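3.2 Surface finish and the choice of worktop

The second part of our study asks how people choose a wooden surface for daily use at home, and which of its properties they remember later. Earlier surveys in this field were mostly done in showrooms, where the samples are new and the light is strong. We wanted to know if the answers stay the same after the surface has been used for some time.

We contacted 400 households in Seltstead and Dondine by letter in March. Each household received a short form with 26 questions. The form was first tested in Vellthorpe with 20 households, and after this test we removed two questions which many people understood in different ways. One of them used the word "warm", which some people took as color and others as the feeling under the hand.
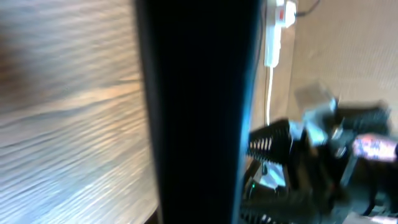 Figure 2. Wood surface with pronounced horizontal grain, in brown and tan tones.

The households which had oiled their surface themselves gave longer answers than those which bought it finished. They wrote often about smell, about the first stains, and about how much work it was to repeat the oiling. In Dondine the older houses have small kitchens, and there the depth of the worktop was named before its color. In Seltstead the order was the opposite.

Price was mentioned less than we expected. We think this depends on the form, which asked for price only on the last page, and a number of people left this page empty. For this reason we do not report a mean price, and we treat the written comments on cost as additional material.

The answers on grain were coded by two readers who worked separately, with the scheme from the Tierney study. Where the readers did not agree, the answer was kept in the group "other". This group is rather large for the question on grain direction, and a simpler scheme would probably have served better. The differences between the two towns are discussed in Section 4.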